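December, evening

I came home from Endholm with the bus at 4 and I was the only passenger after the bridge. The driver had the radio on very low, a choir I think, and I almost slept. My shoes are still wet and I have put newspaper in them, as my mother always did.

The reason for the trip was the piano. I have thought about it since summer, and now I have finally seen it. Mrs. Kuhlmann (she wants that I call her Ilse, but I forget it every time) keeps it in the back room behind the kitchen, where it is a little too cold for a piano. It is an upright, dark brown, with 2 candle holders on the front that one can turn to the side. She played for me first, a slow waltz, and she excused herself after every wrong note. Then I had to play. I have not touched a piano in front of another person for many years, and my hands were stiff. I played the small piece in A minor which I still know by heart, and I lost the way in the middle part and began it again.

The sound is warm in the low notes. Higher up it becomes thin, and one key, the E above the middle, comes back slowly. She asks 870 for it, and the tuning is not included. I wrote the number of the tuner in Vomach on the back of my bus ticket. I must not throw away the ticket.

We drank coffee afterwards and she told me about her sister, who had the better voice but no patience. She told it without bitterness. There were almond cookies, rather hard, and I took three. When I left she gave me a jar of plum jam and said that the piano can wait until January, but not until Easter, as then she moves to Pludton to her son.

Things to decide before I call her:

1. Where it will stand. The wall by the window is the longest, but the heater is there, and everyone says that a piano must not be next to a heater. The other wall has the bookcase. I could move the bookcase to the hall, but then the hall is finished -- no one can pass with a coat on.

2. How it comes up the stairs. I live on the second floor and the turn of the stairs is narrow. The movers want 266, with two men and their own straps. My brother says he can do it with friends, but I remember what they did with the wardrobe.

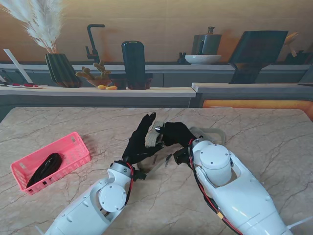 3. The neighbors. Mr. Ugwu below me works at night and sleeps until noon. I will ring at his door and ask him before I do anything, not after. Perhaps I bring him some of the jam.

4. If I will really play. This is the true question and I have put it last. As a child I practiced only when somebody was listening at the door. Now I live alone and there will be nobody at the door. I would like to learn the waltz of Mrs. Kuhlmann, I mean Ilse. She has the notes still, with her teacher's pencil marks, and she offered to copy them for me.

It is past ten now and I hear that the rain has begun again. I tried the middle part on the edge of the table with my fingers, and there I did not lose the way. Tomorrow I measure the wall.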